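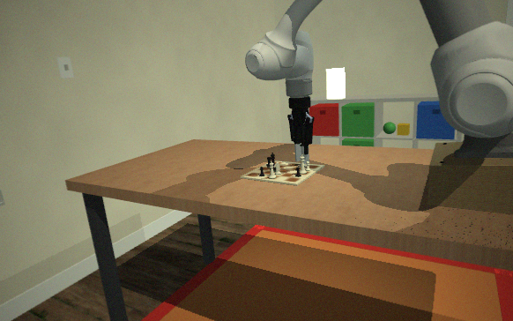 The small board, with only a few pieces on it.

Subject: Re: Shorter evenings and what to do with them
To: Gillano Chess Circle, members' list

Hello all,

I am sorry for answering slowly. I write English with a dictionary next to me, and when the subject is chess I want to say it right, so I waited until I had a free morning. I copy the message from Lorena first, for the people who joined the list after she wrote it.

On 08/04/2023, Lorena Riquelme wrote:

> Dear circle,
>
> You know already that the library closes one hour earlier from now on. We will
> have the room from six until half past eight, and by half past eight the boards
> must be in the cupboard and the chairs stacked.
>
> For the juniors it changes nothing. For the rest of us it means that a long game
> does not fit any more. Last month I looked at four boards at closing time and on
> every one there was an interesting ending, and we shook hands and called it a
> draw. I did this too, a pawn up, and I was cross all the way to the bus.
>
> I see two ways. We play faster, with the Hekonton clocks, or we find another
> place. I asked at Jalali's on the corner and he would give us the back tables,
> but he wants us to order supper, and I don't think all 44 people on this list
> want to pay for supper to play chess.
>
> Please write what you think. I am also happy to hear a third way, if it is one
> that does not give me more keys to carry.
>
> Lorena

My third way is that we stop throwing the endings away and make them the main thing for part of the season. I propose that one evening in two we do not set up the full army. We begin with few pieces, from positions that we choose before, and we play these out to the end. I will try to explain why I think so, and then how it can be done.

Why endings

When I learned chess my uncle did not allow me to have a queen for the whole first winter. We had kings and pawns, later a rook each. I found it very boring and I told him so. But when I came to play with other children, I had a strange advantage. They knew ten moves of an opening and after that they were lost. I knew nothing of openings, I usually stood badly by move ten, but if I stayed alive until most of the pieces were gone I often saved the game.

In our circle I see the same hole. We have people who can tell you the name of a side line in the Sicilian, and who then, with king and one pawn against king, push the pawn because it is the pawn's turn to feel important. I say this with love. I did it myself against Furkberg in September, in front of everybody, and it cost us the half point.

There is also a practical reason. A position with few pieces can be played in fifteen minutes, then you change the colours and play it again. With the full game you have one evening and one result. With endings you have six or eight games in an evening and you sit across from different people. I think the quiet members would like this more than they say.

Somebody will answer that endings are only for strong players. I believe the contrary. In the middle of a game there are thirty things to look at and a beginner can't know which one matters. With four pieces each you can look at all of them. You may still choose wrong, but you can understand afterwards what was wrong, and you can explain it to your partner in simple words. For me, with my English, this last point is not small.

What is in the old score books

As most of you know, I have been typing the club score books into the computer since I retired. I am now finished up to the green book, and there are 2,358 games in it. The handwriting of some of you is a punishment.

I went through the ones where the result was agreed early because of the time, and picked out 400 of them where the position on the board was already an ending. I am not a master and I let the computer check me where I was not sure. In a great many of them one side was simply winning. Sometimes it was the side who offered the draw! I will not publish names, but if you ask me privately I will tell you about your own games.

The same mistakes come back again and again. I give the three most usual ones.

King and pawn against king. The attacker runs with the pawn and leaves his king behind. The king should go first. If White has the king on e6 and the pawn on e5, with the black king on e8, White wins and it does not matter who moves. If everything stands one row lower — king e5, pawn e4, black king e7 — then it does matter, and White wants it to be Black's turn. I suggest that everybody plays these two positions from both sides until they are tired of them.

The pawn on the edge. People forget that the a-pawn and the h-pawn are bad pawns for this. If the defending king comes in the corner in front of such a pawn, it is a draw, and even an extra bishop does not help if it is the bishop that does not control the corner square. I found this one several times, and more than once the defender resigned.

Rook and pawn against rook. The defender puts his rook on his own last row because it feels safe near the king. It is better on the third row from his side, so the other king can't come forward. Only when the pawn steps on to this row does the rook go far away to the other end and begin to give checks from behind. If you learn one rook ending in your life, I would ask you to learn this. 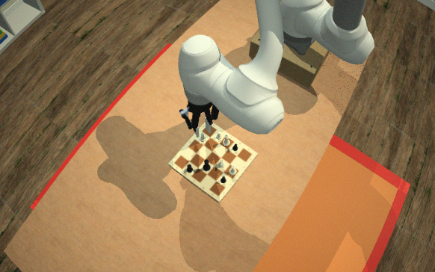
How an evening could go

I wrote a plan, but please change it where you like. I have never run a club evening in Canada and maybe there are customs that I don't see.

At six we set out the boards and the first position is already written on the card. The cards I can print at home, in big letters. Please let us use the positions with the full notation under the drawing, because last year two boards had the drawing upside down and played a different ending from everybody else.

Each pair plays the position once, changes the colours, and plays it again. Ten minutes each on the clock is plenty. If both games finish early, play it a third time and try something foolish. It is useful to know how the foolish move loses.

After this we stop for a short talk at one board. I ask that it is short. In my old club the talk ate the evening, and the strongest player talked to the second strongest player while the others looked at the ceiling. I would like that the person who lost both games speaks first, if he or she wants to. They have usually noticed more than the winner.

Then the second position, different partner, and the same again. I think that two positions are enough before tea and one after. At quarter past eight we clean up.

Which positions

For the first four evenings I propose this order: kings and pawns, then a rook against pawns, then rook and pawn against rook, then the small pieces. In each evening there would be one position that is known from the books, and one or two from our own score books with the names taken off. I like very much the idea that we play our own old positions. They are not beautiful, but they are the kind of thing that really happens to us on a wet evening when both players are short of time.

For the small pieces I have some material with four against four, for example king, knight and two pawns on each side. There is no theory to remember in those, you have to think. Nine of them are ready and I can bring them next time.

About the colours of the cards, Lorena asked me once if we could have easy and difficult ones. I would say no. If people see that a card is "easy" they are ashamed to get it wrong, and the pawn endings look easy and are terrible.

The clocks and the other place

On the two things in the message. I am not against the Hekonton clocks, we have them, and the extra seconds for each move work well in endings. I would set five seconds for each move. Without that, the last minutes become a contest of who has the quicker hand, and mine is not quick. What I would not like is that we play the whole game faster every week. Some of us came to chess because it is slow.

Jalali's is nice and I would go there for the last evening of the season, when we eat anyway. For every week it is too loud, and the light at the back tables is yellow and low. I played there one time and I put my glasses on and off the whole evening. Also our younger members would have to ask their parents for money, and I know from my own childhood that a child will say "I am not so interested any more" before saying that there is no money for it.

One question that I can't answer is the league. The match with Furkberg has to be played under the normal time and that does not fit before half past eight. Maybe we can ask them to be the home team for both matches this year, and we bring the cake. Can the person who has their telephone number write to me?

What I need from you

Please tell me on the list or privately if you would come to an evening of this kind, and whether you prefer to try it once or for the four evenings in a row. I would rather do the four, because the second evening needs the first one a little bit.

If you have old score sheets at home that are not in the club books, I would also be very glad to have them. A photocopy is enough, and I return everything. I am looking in particular for the years between the red book and the green book, where I have almost nothing, and for the second page of the long game against Furkberg that stops in my copy at move 38 with a coffee stain.

I can bring the first cards to the library next time, together with the list of corrections to the red book. Three people have already written to me that they did not lose the games I typed as lost. In two cases they are right and I ask their pardon. The third one I have checked again, and it was mate.

Friendly greetings to all,
K.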